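**Subject:** Re: [pirnstead-repair] Dell towers from the office clear-out
**From:** Oddur Ladefoged
**Date:** November 27, 2023

Keegan Carrier wrote:

> Liette says the towers can stay in the back room until February. Before anyone wipes them I'd like to know what's worth keeping. Do they all have separate graphics cards? And is the power supply a standard size, or are we stuck hunting for the Dell one if it dies? I have 48 sticks of memory here from the last batch and would like to use them up.
>
> Keegan

Keegan,

I started on the first one tonight. Side panel is off and the tower is lying flat. I haven't touched the processor and don't plan to unless the machine fails to start.
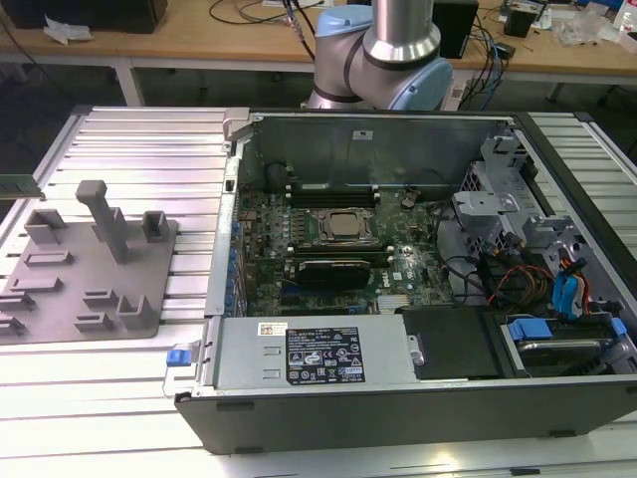
*2 min read (397 words with the quoted text and the list footer)*

Yes to the graphics card on this one. It's the black one below the processor. I can't speak for the others until they're open, so please don't promise cards to anybody yet.

The power supply is the silver box across the lower part of the case, with a blue release latch at the left end. I don't know if a standard one fits. I'll measure it on Thursday and copy the numbers off the black label. Kulsoom, if you still have the dead one from the Sovlow machines, bring it and I'll compare.

Memory slots are the black row above the processor. Please don't bring all 48 sticks. Sort them by type first and bring two matched pairs of each, and we'll see what the board takes.

There is a drive in the bay on the right, in a tray with blue tabs. Drives come out before anything gets powered on. Write the machine number on masking tape, put it on the tray, and put the tray in the gray cabinet. Sun-ja has the key. She also has the wiping log, which still has blank lines from the Robichaud lot. If those were yours, fill them in.

When you unplug the blue SATA connectors, pull on the plug and leave the cable alone. We broke one that way last spring and the replacement took some 700 emails to get, or it felt like it.

I could use one more person on Thursday, from 6:30.

Oddur

--
pirnstead-repair mailing list
To leave the list, write to Liette Grewal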